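Unit 4: Perception for surface wiping

Notes by Milagros Herrero. Code for this unit is in the Bestov repository, folder 4.

The task is to clean a bathroom sink with a cloth held by one arm. We split the software into three parts: find the dirt, plan the wipe, control the contact. Most of this unit covers the first part, because most of the failures in the October runs started there.

Glazed ceramic is hard on a detector. Lamp reflections saturate the pixels, and the drain and overflow hole are dark and round, much like a speck.

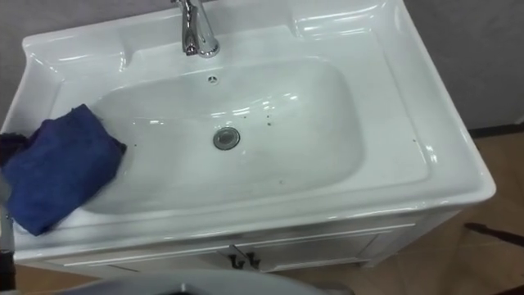
The baseline works in the head camera image. It masks the fixtures, drops saturated pixels, and runs a blob filter on what remains. Any blob under 11 pixels in area is thrown out as noise. Try lowering that value and watch the false positives along the rim.

Masks come from a small segmentation network trained on 3000 labeled images. Its classes are basin, deck, faucet, drain, overflow and cloth. The cloth needs its own class. Without one, its folds come back as stains.
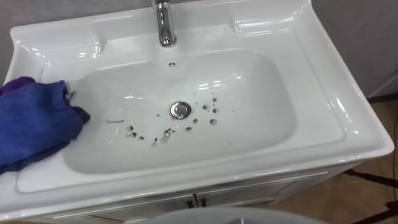

Droplets and dry debris get the same label in our data. The planner treats them alike, so a single class is enough for now. Gonzalo Arroyo's Aranda branch splits them, and you may use it for the project.

Once targets are in the robot base frame, the planner groups them and lays strokes across each group toward the drain. The inner walls curve, so each stroke is projected onto the fitted surface before inverse kinematics.
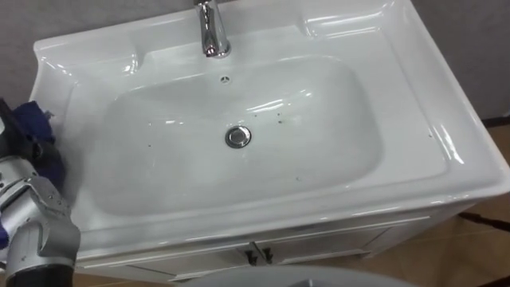
Before each new detection pass, check that the arm mask is current. A stale mask leaves link edges in the blob list.

Exercise: run the detector on the 848 test images and report precision and recall for basin and deck separately. Hand in the script with your numbers.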